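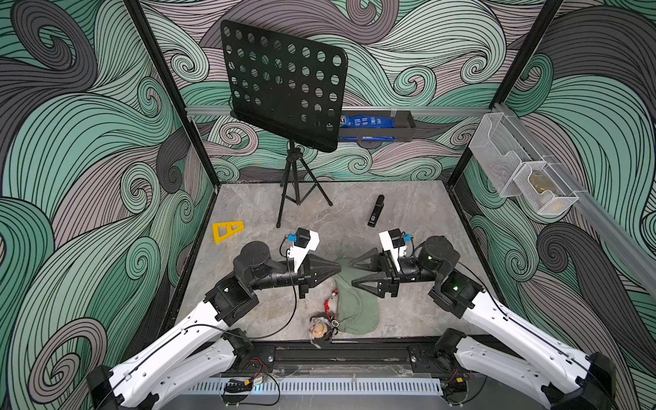 Zixuan Cai pregunta si los dedos afilados de Drilano compensan frente a los rectos de Brokurent cuando lo que se agarra es tela, y pide ver cómo quedan montadas las cámaras de muñeca. En su banco los dedos rectos le pellizcan dos capas casi siempre y no sabe si culpar al dedo o a la fuerza de cierre.

Con esta galería respondemos a las dos cosas. Las pruebas se hicieron en septiembre en el taller Espinoza, con dos brazos atornillados a un perfil común, una pinza paralela en cada uno y una cámara encima de cada pinza. El controlador es un Wikeo y no se cambió en toda la serie. Las fotos son de la configuración con dedos afilados.

**Qué se comparó**

- Dedos: afilados (Drilano) y rectos (Brokurent), con la misma carrera y el mismo límite de fuerza.
- Cámaras: soporte bajo, pegado al cuerpo de la pinza, y soporte alto.
- Tarea: coger una pieza de tela verde con un brazo, ofrecerla al otro y soltarla sobre la superficie sin arrastrar los llaveros.

En total se registraron 2121 agarres, de los que 1885 se dieron por válidos. Un agarre cuenta como válido si la tela sigue entre los dedos al terminar el movimiento. No se descuenta nada por pellizcar dos capas, que era justo lo que preguntaba Zixuan; eso lo anotamos aparte y falta revisarlo.

**Dedos**

El dedo afilado entra mejor en los pliegues y deja ver más tela en la cámara. A cambio tiene menos superficie de contacto, y en las piezas pesadas se nota: la tela gira sobre la punta. El recto sujeta mejor una vez cerrado, pero al bajar empuja el pliegue y a menudo hay que repetir la aproximación. Con el límite de fuerza al mínimo, el recto pellizca menos capas de más. Al subirlo se pierde la diferencia.

El desgaste es otro asunto. Przemysław Kaczmarczyk recomienda cambiar las caras de agarre cada 600 ciclos. Nosotros las hemos dejado más tiempo y no hemos visto una caída clara, aunque tampoco la hemos medido por separado para cada dedo.

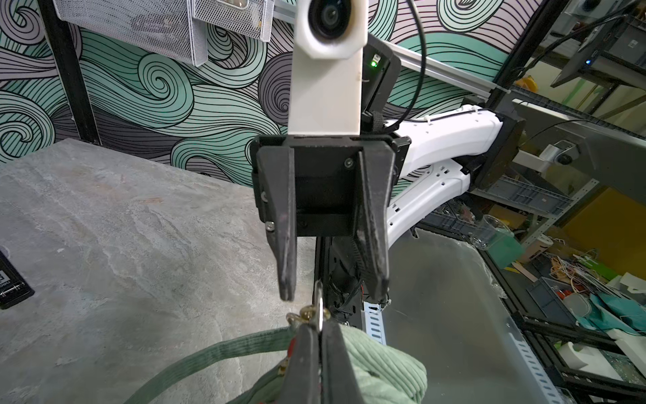

*Vista desde la muñeca: dedos cerrados sobre la tela acanalada y, enfrente, la otra pinza abierta. Su dedo derecho tiene la cara de agarre rozada.*

**Cámaras**

Con el soporte alto se ven a la vez las puntas propias y la pinza contraria, y eso ayuda en el traspaso. El soporte bajo da más detalle de la tela, pero en cuanto la pieza se abomba tapa casi todo lo demás. Para esta tarea nos quedamos con el alto en los dos brazos.

Conviene dejar holgura en el cable. En las primeras sesiones lo sujetamos demasiado cerca del conector y la imagen se cortaba al girar la última articulación. Se arregló moviendo la brida un poco más atrás.

**Traspaso**

Es la parte con más fallos. Los dos brazos tienen que acercarse mucho y el segundo cierra a veces antes de tiempo. En el Wikeo añadimos una espera corta entre el cierre de uno y la apertura del otro. Con dedos rectos hubo que alargarla.
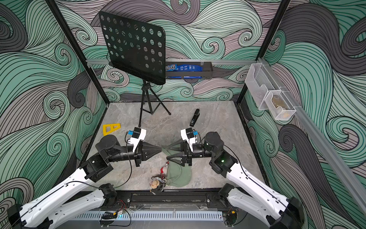
*Las dos pinzas casi juntas, con la tela entre ambas. El resto de la pieza cae hacia el borde delantero, junto a los llaveros.*

Queda por repetir la serie con dedos rectos y soporte bajo, que se interrumpió a la mitad. Los parámetros de fuerza y las esperas usadas se los pasamos a quien los pida. Zixuan, si puedes, manda los tuyos con el ancho del dedo.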